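Wutodside Hand Gripper - Build and Set-Up Guide

Section 4. Fitting the finger pads and first use at the table

Read this section through once before you start. You need the finished housing from Section 3, two black fingers, two yellow pads, the bag of small screws and a cloth for practice.

1. Set the trigger to the open position and lock it.

2. Slide each finger into the housing until it stops. The fingers are marked L and R on the inside face.

3. Press a pad onto the tip of each finger. Push from the top, not from the side.

4. Put in the finger screws by hand, then tighten each one a quarter turn. Do not use a power driver.

CAUTION: Overtightened screws crack the finger body. Cracked fingers can't be glued. Order part 467 (left) or 468 (right).

5. Unlock the trigger and close the fingers slowly. If one pad rides higher than the other, loosen that finger, reseat it and repeat step 4.

NOTE: The Fusix pads from the August kits are thicker. Leave out the spacer if you have those.

6. Lay the cloth on a clear part of the table. Bring the fingers in from the side, pinch a fold and lift. Start with short lifts - long ones tire the wrist. 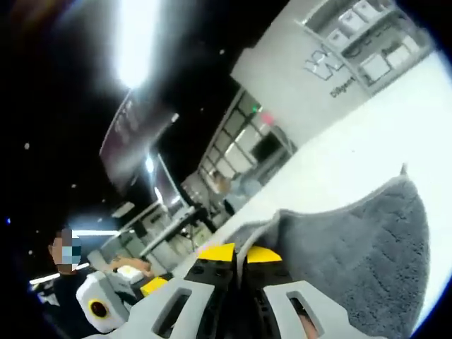 Fig. 9. Gripper at the table, fingers slightly open, with a gray microfiber cloth.

7. Repeat until the pinch feels even, then set the counter to zero.

8. Check the screws again after some 1,000 closings.

If the fingers stick, go to Section 6. Pad wear is covered in Section 7.

Revised by Radka Delić, Thursday, October 31, 2024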